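Redrawing the precinct lines in Hekilness, part two

Last month I wrote up where the new precinct boundaries came from. This post covers what they did to my own canvassing list, how I rebuilt it, and what I would do differently. It is mostly about data. If you want opinions on the ballot measure itself, the previous post has them.

Background for anyone arriving from a search. Hekilness had 17 precincts until this year. The county merged several on the east side and split the two largest on the west side, where the Carnorier subdivision went up. The stated target was 3000 registered voters per precinct. The east side mergers come in under that and the west side splits come in close to it.

The problem for anyone working a local campaign is that the voter file and the map were updated on different schedules. The map went live first. The file still carried the old precinct numbers well into October, and four of those numbers had been reused for different territory. So a record marked precinct 4 could mean the old 4, by the river, or the new 4, which is most of Carnorier. Nothing in the record tells you which.

I found this out on a Wednesday evening with a clipboard and a printed walk list. The list had me on Sirko Road, then a mile and a half away, then back on Sirko Road. The addresses were all real and the voters were all real. The sort order was using one set of lines and the filter was using the other.

We use Covex for turf cutting. It is adequate. It imports a delimited file, matches on precinct number, and draws the turf from that. It does not warn you when a precinct has two separate clusters of addresses with a river between them. I had assumed it did, which is my fault for not reading the import notes.

The fix took three evenings:

First, I stopped using the precinct field at all. I exported the raw addresses and matched them to coordinates. Most matched on the first pass. The failures were nearly all apartment units where the unit number had been typed into the street line.

Second, I downloaded the county boundary file and assigned each point to the polygon it falls inside. This is a standard operation and any free mapping program will do it. Check the projection first. Mine was off, and for an hour every voter in Hekilness lived in a reservoir.

Third, I compared the assigned precinct with the one in the file. There were 188 households on our list with a mismatch that would have put them on the wrong walk sheet. Some of those would also have been told the wrong polling place by us, at their own door, which is worse than not knocking.

I sent the list of mismatches to the county elections office. They replied the next morning and said the file would be refreshed before absentee ballots went out. It was. I reran the comparison afterward and the remaining differences were all new construction, where the street does not exist yet in the address data.

A few notes on walk sheets, now that they are correct. Keep each one to a single side of paper. Print the polling place on every sheet, even if it is the same for all of them. Put odd and even house numbers in separate columns - people cross the street far less than the software thinks they do. And leave a blank column for corrections, wide enough to write a surname in.

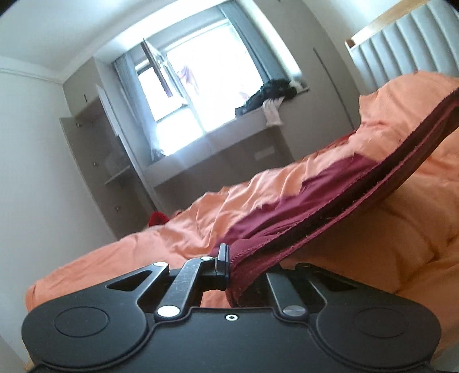
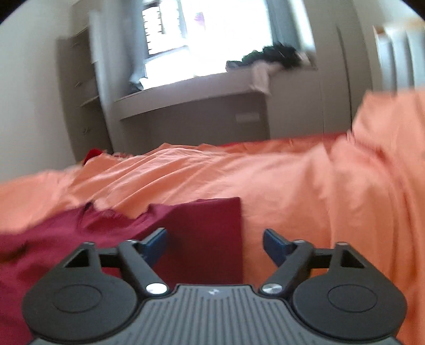

The other thing I want to record is the cost of the reused numbers. Reusing a precinct number saves the county nothing that I can identify. It breaks every comparison with past results. If you look up turnout in precinct 4 over the last several elections, you will get a line that jumps at the end, and the jump is a different neighborhood. I expect somebody will quote it in a newspaper letter by spring.

Other places handle this by adding a year suffix, or by retiring old numbers and starting a new range. Either would work. I raised it during public comment and was told it would be passed along. The minutes record it as a remark about maps.

My working files are a spreadsheet and a short script. The script has no error handling and expects the columns in a fixed order, with the house number separate from the street. I will send it to anyone local who asks, with the voter data removed. You will need to request your own copy of the file from the county, and the form for that is on the elections page under Records.

Part three will cover the polling place changes, once the county posts the final list.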